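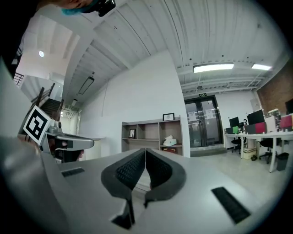 We've started trying out two hand-held grippers at Tapley, and I'm hooked! Ayodele Omoregie and I are running the Brako fingers against the Ultix ones, same shelf, same objects, 485 grabs so far (we want 2000 by October). My early favorite is Brako, though my wrists may vote differently.
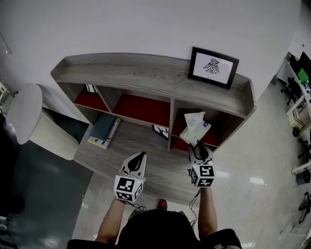
The right gripper closed on the tissue box.

Next up are the cameras, and I'll post the numbers once we have them.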